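Forums > Manipulation > Methods and results

Randomized backgrounds - does it help or not
Started by Hollis Tillman, 10 May 2026

Hollis Tillman: trained on 274 demos, leaf wallpaper + marble floor only. Put the same policy on plain white walls, got 2 of 10. Batska method says swap walls every session. Starting that now

gripfault: 10 trials is nothing. And swapping walls wont fix a bad wrist view

Hollis Tillman: 8 of 10 on the old walls tho, same wrist view. Thats the wallpaper. Lipsticks in front of the teal basin, both arms:
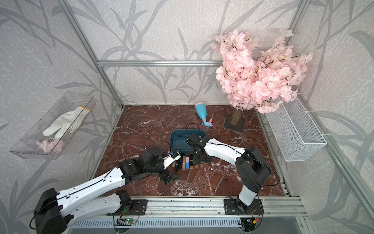

Related threads
- Tramska gripper pads, wear
- Titach vs Hrynyshyn calibration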